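Home | Projects | Reports | People | Contact

Print this page | E-mail this page

Teaching an Arm by Hand: Gathering Examples for the Brarnska Project

Student report by Parisa Vahidi and Thắng Ung
Advisor: Omid Rahimi
2025-08-13

When we joined Brarnska back in April, we both thought the hard part would be the training. We had read plenty about models and almost nothing about sitting at a table for whole afternoons, steering an arm through the same small job again and again! So most of this report is about the table, which is where we spent our time, and where we learned the most.

The job we picked was a simple one: cups, and a little orange block to go with them. One of us drove the arm and the other moved things between runs and kept the notebook. We saved the joint positions along with the camera views, and each run was marked "keep" or "drop" right after it ended, while we still remembered how it had felt to drive.
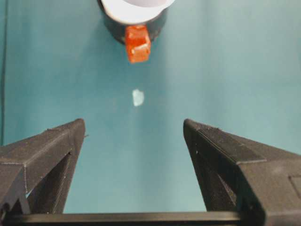 Figure 1. Wrist view with the fingers open, the dark container and the orange block ahead.

Our first 70 runs were, to put it kindly, practice. We had placed everything in nearly the same spot each time (it felt tidy), and Omid pointed out that the model would have very little reason to look at the cup at all. After that we drew starting spots from a shuffled list, which slowed us down but gave us far more variety. We also agreed to stop fixing a bad approach by wiggling the arm, and to back off and come in again at an easy pace.

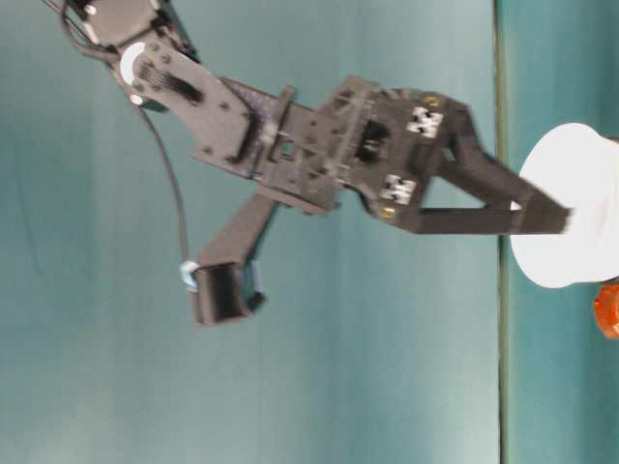
Having 2 people driving turned out to matter more than we expected. Thắng likes to come in low and slow, and Parisa swings wide and then drops. We worried about mixing the two styles, and spent a good part of one lunch arguing over it with Kamran Bahrami from the lab next door. In the end we kept both, with the driver's initials saved on every run, so that whoever picks this up next can split them apart.

By the end we had 1,336 runs marked "keep" and 169 marked "drop." The dropped ones are still on the lab drive – please don't delete them, as Pejman Esfahani would like to use them for his own work on spotting failures.
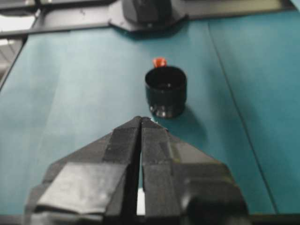

Figure 2. Fingers together, with the black cup just beyond the tips and a bit of orange-red showing behind it.

Still to do: a second pass over the notebook, where a few early entries have no starting spot written down, and a first training run using only the later sessions. We would also like to try other cups, and other lighting if we can get the room in the evening.

Contact: Brarnska student projects office | Copyright 2025 Brarnska | Back to top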